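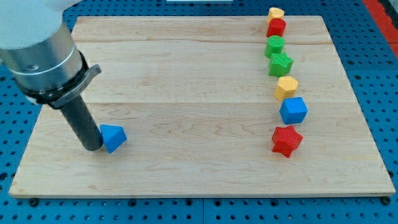 Hi all — progress update from the Salinas robotics club, covering everything since we got your grant in October.

The money first, because I know you need it for your own paperwork. Of the $1,000 you gave us, we have $190 left. Most of it went to printer filament, the wooden board and a spare end piece for the arm (the first one cracked, and yes, we've learned to slow down near the table). I'll send the receipts separately.

Our project is called Plornasora, and the idea is simple to say and hard to do: the arm has to push each printed block to its own spot using nothing but a plain black tube. No fingers, no suction! The students picked that on purpose. They'd already done grabbing last year and wanted something that would make them think about angles.

It has. Cylinders are a pain — touch one a little off center and it heads somewhere you didn't want. The stars snag on their points. The blue triangle has become the club favorite, and they always want to start with it and leave the rest lined up at the side of the board.

So far the kids have logged 162 test pushes in our shared sheet. Each one gets a note on which block it was, where the tube made contact and where the block ended up. I thought they'd hate the note taking, but they argue over it like it's a sport, so I'm leaving them to it.

We're behind on the camera part. The Starari software we planned on mixes up shapes of the same color, so the two green ones keep getting swapped. One group is trying to sort them by outline, and I'd like to give them until the end of the term before we change plans.

Next up is the Skastov meet, which is on a Saturday. Every team gets 30 minutes on the table, setup included, and our setup alone is still eating too much of that. We'd like to spend what's left of the grant on a carrying case and the entry fee, if that's okay with you. Just let me know!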